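I keep getting asked what I think of the "just show it" pitch for robot programming, so a few posts. Short version: I like it more than I did in December and I still don't believe the slides.

1/ The pitch, as Akent's sales deck has it: no code, no experts, your line worker drives the arm for an afternoon and the robot takes it from there. Erstead says the same thing with nicer fonts.

2/ Saoirse McGrath let me sit in at Hendside while she was collecting demos. Task: pick sticks out of a bin. She drives the arm remotely and every run gets recorded. That part is real and it works the way they tell you.

3/ What the deck leaves out is how much of the work is the bin. Clamps, tape, sloped walls so things slide back to the middle. A person designed that. Call it no code if you want -- it's still engineering.

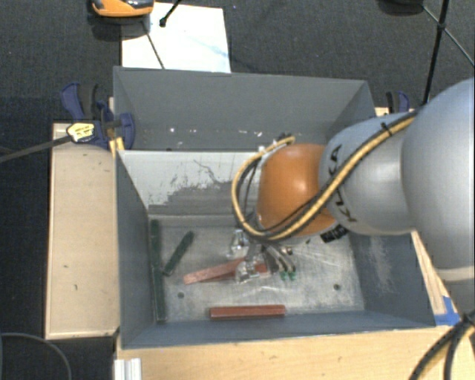 Gripper down in the bin, just over one of the red-brown blocks.

4/ Numbers, from her log and not from me. 400 demos recorded. 27 thrown out because the operator hesitated or bumped a wall. Throwing those out took judgment, and it was her judgment, and she's been doing this for years. So much for "no experts."

5/ I asked to drive. I was terrible. Depth is the killer: you think you're over the stick and you're an inch past it. Every dumb little correction I made would have gone into the training set if she hadn't deleted the lot. (She deleted the lot.)

6/ Then the success rate. 94 percent, they say. On what? Single sticks lying flat in the open? Fine, I believe it. Sticks on top of each other, or one jammed up against a wall, is a different job, and I want that number reported by itself. Two red ones crossed in an X and a green one against the left wall is what I'd call a fair test. 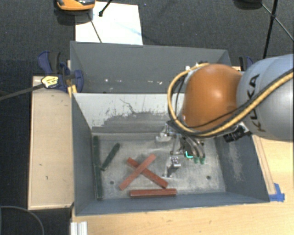 7/ Things I'd ask any vendor before signing:
-- who recorded the demos, and would my people get the same result
-- how many runs were tossed, and who decided
-- what happens when you move the bin 3 inches
I've sent that list to Akent twice. Got a brochure back.

8/ Dwivedi replied to an earlier post saying hand-guiding fixes the depth problem, since you grab the arm and feel where it is. Maybe. You also get a person's arm in the camera view and a robot that moves like it's being dragged. I've tried both and I'd still take remote for this one.

9/ Would I buy it? For one part, one bin, one shift, with somebody like Saoirse on payroll, sure. For "any worker, any task, one afternoon," no. Show me the crossed sticks, over and over, with no one at the controls, and I'll post a correction.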